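**Household handling trial: small electrical items still the slow part**

Endorside has published the first results from Fallari, its programme on whether machines can be trusted with ordinary tidying in ordinary homes. The February note covers one family of chores, the sorting and putting away of small loose articles, and its conclusion is guarded. Picking up is largely solved for objects of regular shape. Putting down, in a particular place and a particular way round, is not.

The programme uses two-fingered grippers throughout, held by people during the collection of demonstrations and fitted to arms for the later tests. Chargers and power adapters were chosen as one of the harder groups. They are dense for their size, the casings are smooth, and the prongs give each piece an awkward side. A charger dropped into a container seldom settles flat, and the next attempt has to begin from whatever position it came to rest in.

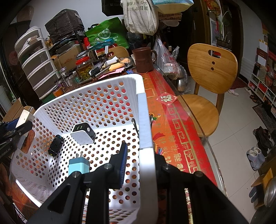

Containers add a difficulty of their own. A finger that has to pass over a rim loses much of its freedom to tilt, and a wall close to the object may leave no room for the second finger at all. Perforated plastic is also troublesome for depth sensing, as the holes return readings from whatever lies behind them. Shu-fen Wan, who wrote the handling section of the note, recommends that planning software treat such walls as solid and accept the small loss of working space.

The test set comprised 1,000 attempts by the arm-mounted system, divided between open surfaces and containers. On open surfaces the success rate for a simple lift was 96 per cent. The note gives no single figure for containers, on the grounds that results varied too widely with the depth of the wall and the position of the object. Attempts were stopped after 2 failed grasps and recorded as failures, even where a third try would probably have succeeded.

Kan, the control software, was not given a model of any individual item. It was required to estimate the shape from its cameras, choose a grasp and revise the choice if the object shifted on contact. Most of the lost time occurred at this last stage. The system would close, detect movement, open again and recalculate, where a person would simply have followed the object with the fingers.

Patterned table coverings were kept in the tests at the request of Tin-yau Shek, who argued that plain grey benches had made earlier trials look better than they were. Glossy covers with a strong print caused false edges in the shape estimate, chiefly under direct light. The effect was reduced by taking a second view from a different height before closing the fingers. This added time to every grasp, including those that did not need it.

Orientation remains the main open question. An adapter held between two ribbed pads can be carried safely in almost any attitude, but a useful machine would need to present it prongs first to a socket, or lay it in a drawer with the lead on the correct side. Turning it within the grip is not possible with two fingers. It must be set down and taken up afresh, or passed to a second gripper. 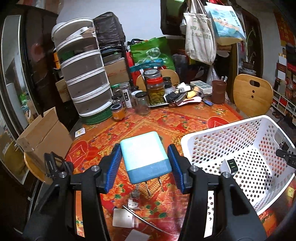

Selvaraj Dewan considers the emphasis on orientation misplaced, remarking that most households keep their chargers in a heap and would be content with a machine that moved the heap off the dining table before supper. Speed, in his view, matters less than being able to leave the thing running unattended.

The note does not claim that this is possible yet. All tests were supervised, and the operator's stop button was used on several occasions when a lead caught on a neighbouring object. Cables were excluded from the scoring for that reason. A separate study of them is planned under the name Hakia, beginning with short leads attached to a single plug.

Endorside has not announced a product or a price. The next round of Fallari will repeat the container tests with narrower fingertips and a softer pad, using the same stopping rule so that the two sets of results can be compared.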